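Careers > Legal Support > Patent Appeals

Patent Appeals Clerk at Räsänen

We're a small office of 12 people who spend our days on patent and trademark appeals, and we'd love to find one more person to share the work (and the coffee) with. You'd be preparing appeal bundles, keeping an eye on filing deadlines, and talking with inventors who are often quite nervous by the time they reach us — a kind voice on the phone goes a long way here.

You don't need a law degree. Two or three years in a court registry or law office would be lovely, but we're happy to teach someone careful who likes reading slowly.

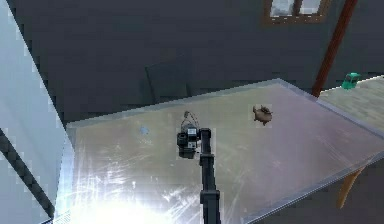
Callum Yeoman says the hearing weeks are the part he'd warn a newcomer about, with more than 15 bundles going out and the phone ringing all the while, though he also says he'd miss them.

The post is full time, starting in December, and one day a week can be worked from home once you've settled in. Send a letter and a résumé to Raili Juntunen, and please do tell us a little about yourself!

Comments

Nelli: Is part time possible at all? I have school pickup at 3.

Raili Juntunen: Hi Nelli, for the right person, yes. Please mention it in your letter.

Helmi L.: Do you take people coming from trademark work only?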